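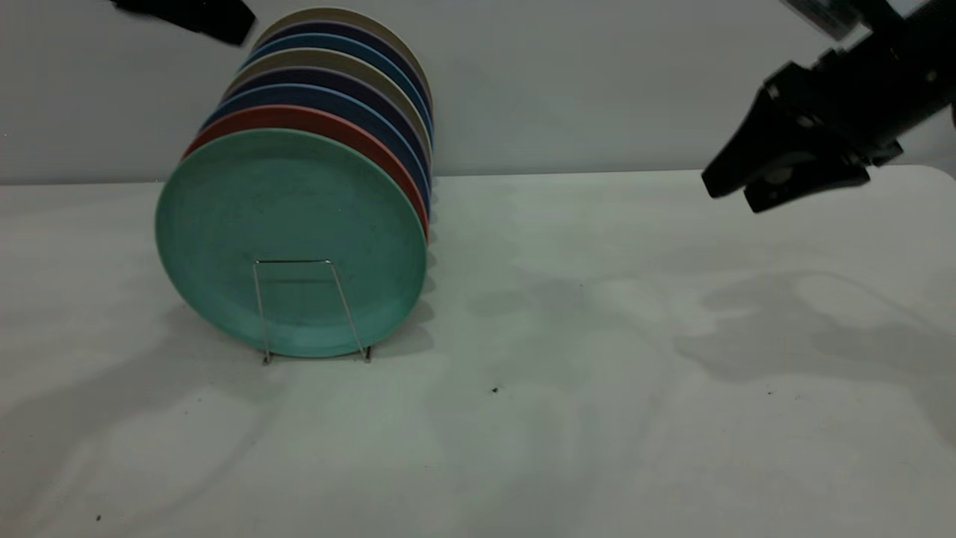
Stukar Plates and Wire Rack: Frequently Asked Questions
Last updated 24/07/2025

How many plates can I keep in the rack?
The rack is made for eight of our 230 mm plates stored on edge. You can keep fewer in it. If you use only two or three, put them close together so they lean on each other.

Will it hold plates from other brands?
Usually, if they are close to the same size and have a low rim. Deep bowls and heavy stoneware plates should be stored flat. We have tested the rack with Senport side plates and they fit. Oval plates do not.

Can I take out one plate without unloading the rest?
Yes. Put one hand on the front plate, lift the one you want straight up, then let the others settle back. The front and back plates are the easiest to reach, so keep your everyday colors there.
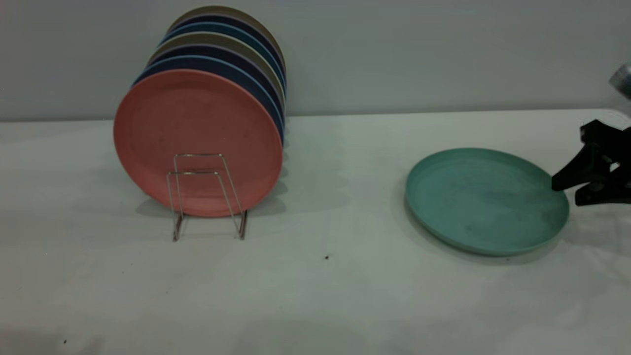 Seven plates upright in the wire rack, with the teal one flat on the table.

Do the colors have to go in a certain order?
No. We pack them in the order they come off the shelf. Some customers put light and dark plates next to each other so each rim is easy to pick out from the side. Others give each person in the house a color and don't care about the order at all.

Should the plates be dry before they go in?
Yes. Water collects where the rims touch. Wipe them with a towel first, or leave them in a dish drainer until they are dry. Our rack has no tray under it and is meant for storage.

Where should I put the rack?
On a flat, level surface away from the counter edge. Leave enough room in front to tip a plate forward. If you want it in a cabinet, measure the height with the plates loaded, and allow extra for lifting them out.

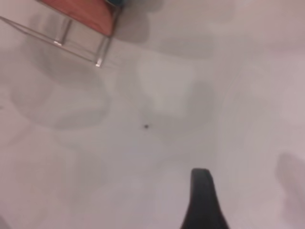
Matte white tabletop with a clear box or stand at the corner.

Will the feet scratch my table?
They can if you drag the rack while it is full. Take the plates out, move the rack, and reload it. On painted or soft wood tops, use a thin cork mat. Ita Tully in customer service can send a set of clear stick-on feet if you write to her with your order number.

How do I clean a light-colored surface under the rack?
Use a damp cloth and a little dish soap, then dry it. Check from a low angle under a lamp, as shadows on a pale top are easily taken for stains. Don't use scouring powder.

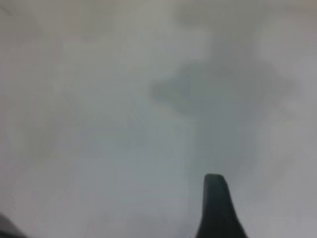

Darker gray patch on a pale surface.

Can I buy one plate to replace a lost one?
Yes, in any current color. Coral and teal are kept in stock. Navy will be back in September. Include the item number from your receipt when you order.

How long is the guarantee?
The rack is covered for 12 months against bent or broken joints. Surface scratches are not covered.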